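4. What visitors were shown at the Halholm open day
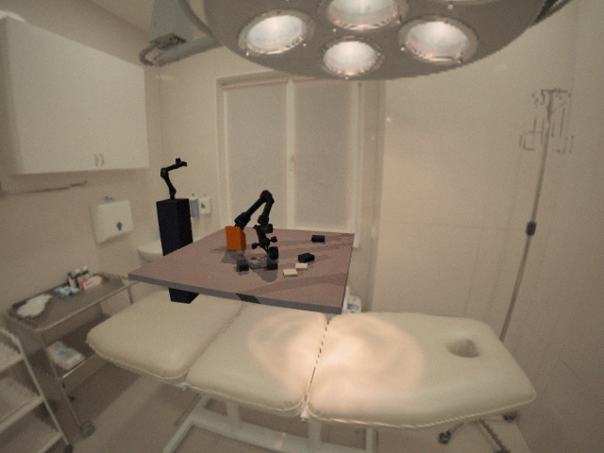

Our interest in open days comes from a plain complaint. Much of what the public, hospital buyers and local press believe about robot arms in care settings was formed in a room where someone had chosen the task, the objects, the order of events and the person holding the microphone. Papers report success rates. Visitors remember what they saw between the coffee and the bus home. We wanted to know how far apart those two things can drift, and the October open day at Halholm gave us a chance to look.

Figure 4. Simulated treatment room with a black robot arm working over small objects on a tabletop. A second small arm stands on a dark pedestal near the back corner, and a surgical lamp hangs over the room.

The event ran on a Saturday and was hosted by the Plidia group. Visitors came through in small parties, each given 18 minutes. The first part was a talk. The second was a run of the manipulation task in the rendered treatment room of Figure 4, played on a large screen with a presenter standing beside it. A short question period followed, and it was usually the first thing to be trimmed when a party was running late.

We have no quarrel with simulation as a research tool. Our doubts are about what it does in front of an audience. The room is dressed as a clinic: there is a padded bed with a face opening, an IV stand, a cart of medical supplies, a wash basin. The task itself takes place on a flat tabletop set above the bed, and the things on it are small blocks and similar pieces. Nothing in the published task definition refers to the bed, the cart or the basin. Take them away and the same arm has the same job to do. Yet in the exit interviews the clinic was what people talked about. Of the 84 visitors who agreed to be interviewed, most described the demonstration as a robot "helping in a hospital" or used words close to that. Very few mentioned blocks.

The presenters did not claim that the arm was treating anyone. We listened for this and want to be fair about it. What they did was speak about future use while the task was on the screen, so that a sentence about nursing shortages landed at the same time as a gripper coming down toward a tabletop. Csenge Pintér, who led the presenter team, told us the script had been written to fit the time slot and that the timing of the two was not planned. We accept that. The effect on listeners was the same either way.

A second concern is selection. The talk slides gave a figure of 991 simulated runs. When we asked how many of these had ended with every object where it was meant to go, the presenter on duty did not know, and a later reply by email gave a rate for single grasps only. A grasp rate and a task rate are different measures, and a visitor cannot be expected to notice the swap. We asked twice more and were sent to the Martinelli benchmark page, where the task is listed but the result is blank. The rate may well be good. We could not find it.

The question period was more useful than anything on the slides. A physical therapist in one of the afternoon parties asked what would happen if a person were lying on the bed. The answer was that contact with people had not been modeled. That is a clear and honest reply, and it took 2 seconds to give. It was not in the talk, and parties whose question time was cut did not hear it.

We compared these notes with our earlier visit to Flarnstead, where a physical arm was shown on a bare bench and dropped things in front of the crowd. Visitors there rated the technology lower and described it more accurately. We would not lean hard on the comparison, as the audiences differed and our interview form had changed between the visits. Still, it matches what the Halholm interviews suggest, and it bears on the coding scheme set out in Section 5, where "setting" and "task" are scored apart.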